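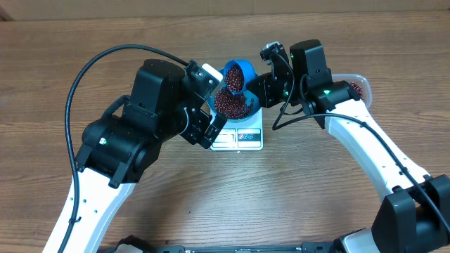

Weighing Ingredients: Notes on Kitchen Scales
Kitchen and Workshop Tips – Measuring

Filed by Hina Swati, 11/09/2026

A digital kitchen scale replaces most of the measuring cups in a drawer and gives a more repeatable result than any of them. A cup of flour can differ by a quarter of its weight depending on whether it was scooped, spooned or sifted into the cup. The same flour on a scale gives the same number each time, within the limits of the scale.

The notes below cover the usual small household scale with a flat platform and a tare button. Balance scales and spring scales behave differently and have their own page.

Placing the scale

Set the scale on a hard, level surface. A solid tabletop or a stone counter is suitable. A folded towel, a silicone mat or a cutting board with a warp in it is not. The load cell measures how far a metal bar bends, and if one of the feet sinks or lifts, part of the load bypasses the bar.

To test the surface, press lightly on each corner of the platform in turn. If the body rocks, move it. Small differences in the rubber feet can be corrected with a slip of paper under the short one, but check first that there is no dried dough on the others.

Keep the scale out of the path of a fan, an open window or the exhaust of a range hood. Moving air on a wide bowl is enough to shift the reading by a gram or two. Keep it off the top of a refrigerator or dishwasher as well, where vibration stops the display from settling.

Choosing the bowl

Use the lightest bowl that will hold the batch. The capacity printed on the scale includes the container. A heavy stoneware bowl can use up 1,000 g of capacity before anything goes in it, and on a small scale that may leave too little for a double batch of bread dough.

The base of the bowl should sit entirely on the platform. If the bowl is so wide that it hides the display, raise it on an empty can or an upturned ramekin, centered, and tare with the riser in place.

Write the empty weight of each bowl you use often on a piece of tape stuck to the underside. This is handy when the scale turns itself off halfway through a recipe. Put the full bowl back on, subtract the number on the tape, and carry on.

Using tare

1. Turn the scale on with nothing on the platform and wait for zero.
2. Place the empty bowl and press tare.
3. Add the first ingredient slowly, stopping a little short. Wait for the display to settle, then finish with a spoon.
4. Press tare again and add the next.

Ingredients that are hard to take back out (honey, oil, yeast) are better weighed before the ones that are easy to take back out. With dry goods, pour each one in its own part of the bowl, so an overshoot can be spooned off without mixing.

For sticky ingredients, weigh by subtraction. Put the whole jar on the scale, tare it, and remove what you need with a spoon. The display shows a negative number, and that number is the amount taken out. No second dish gets dirty, and whatever clings to the spoon can be scraped into the mixture.

Small amounts

Most household scales read in steps of 1 g and do poorly under 5 g. Many have a feature that holds the display at zero to hide drift. If salt is sprinkled in very slowly, the scale may treat each pinch as drift and show nothing at all. Two ways around it:

Put a small weight on the platform first, such as a spoon, and do not tare it. Add the salt and read the difference.

Weigh the salt into a separate cup in one quick addition, then tip it into the bowl.

For yeast, curing salt, citric acid and similar, use a pocket scale that reads to 0.1 g or better. Curing salt in particular should never be measured on a scale with 1 g steps for a small batch.

Checking accuracy

A check weight of 500 g costs little and lasts indefinitely if it is kept in its case and handled with a cloth. Place it in the center of the platform, note the reading, then move it to each corner. The five readings should agree within 3 g. A larger spread between the corners means the load cell is bent or something is lodged under the platform.

Without a check weight, water works for a rough test. Fill a measuring jug to the line at eye level: 500 ml of cool water weighs very nearly 500 g. The jug is usually the less accurate of the two instruments, so do not adjust the scale on the strength of it.

Coins are sometimes recommended. New coins of one denomination are consistent, worn ones less so. A stack of 20 U.S. nickels should come to 100 g, each nickel being struck at 5 g.

Check at two loads, one near the bottom of the range and one near the top. A scale can be correct at 100 g and off by a noticeable margin at 3 kg.

Units

Set the scale to grams and leave it there. The unit button on many models is close to the tare button and is easily pressed by mistake with a floury thumb. A reading that looks impossible is usually in ounces. The "ml" setting is also a source of errors: it assumes the density of water, or in some cases milk, and is wrong for oil, syrup and cream.

Approximate weights for a level U.S. cup, for converting older recipes:

All-purpose flour, spooned: 120 to 125 g
Granulated sugar: 200 g
Brown sugar, packed: 210 to 220 g
Butter: 227 g
Rolled oats: 90 to 100 g
Honey: 340 g

Pencil the gram figures into the margin of the recipe the first time it comes out right. The flour figure varies from one cookbook to the next, so look in the front matter for the author's own cup weight before relying on the table.

Cleaning and storage

Wipe with a damp cloth and a drop of dish soap. Do not hold the scale under the tap, even if the platform looks sealed. Flour in the gap around a button can be lifted out with a dry toothbrush or the corner of a sticky note.

Store the scale flat with nothing on top of it. Load cells creep under constant weight, and a scale kept under a stack of baking pans will lose its zero over the course of a year. Standing it on edge in a narrow cabinet is acceptable if it cannot fall.

Remove the batteries if the scale will sit for a season. Erratic readings and a zero that wanders are very often a weak battery, sometimes well before the low-battery symbol comes on. Replace it before looking for any other fault.

Reader notes

Ozan Şimşekoğlu writes that on his old Skendholm scale the automatic shutoff can be held off by touching the platform lightly every minute or so. This works on most models – the timer restarts whenever the reading changes. Some scales also let you disable the shutoff by holding the power button at startup. Consult the leaflet.

Another reader asks whether a scale that has been in a cold garage needs time before use. Yes. Bring it indoors, leave it an hour, switch it on, and zero it again after the first few minutes.

Correction: an earlier version of this page gave the weight of a cup of honey as 304 g. The digits were reversed.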